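We're looking for people to help tell the old stories of Landby this November, and we'd be so happy if you came along! Gresden House needs 8 evening guides for its ghost walks - no acting background needed, just a good voice and some patience on the stairs.
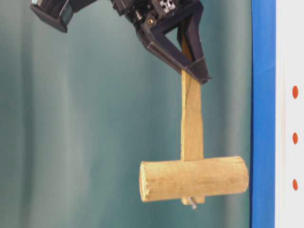 Each walk begins at 7 in the front hall, goes up past the sewing room (where the gray lady is said to hum) and ends at the well. Guides are paid by the evening, and we feed you soup first.
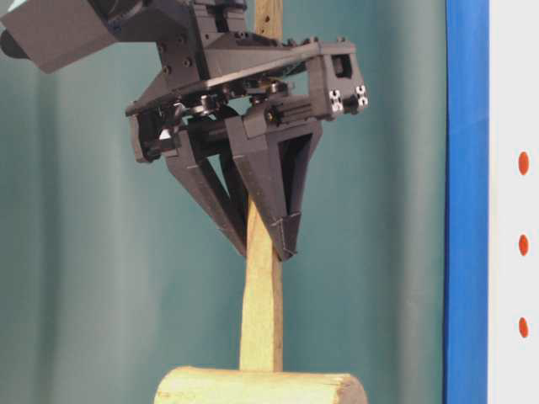
**Ronis Stüber**
*Walks Manager, Gresden House*

You'll get a script, but please make it your own. My grandmother told the well story differently every time, and I loved them all.
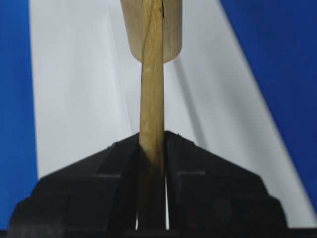
The kitchen story is the one most guides ask for. A cook is supposed to stir her pot up there all night long, and whoever takes that part should picture a wooden utensil held straight up, with a flat, rounded paddle and a narrow round stick, lifted slowly as the lights go down.

To apply, leave a note at the Gresden House front desk with the evenings you're free.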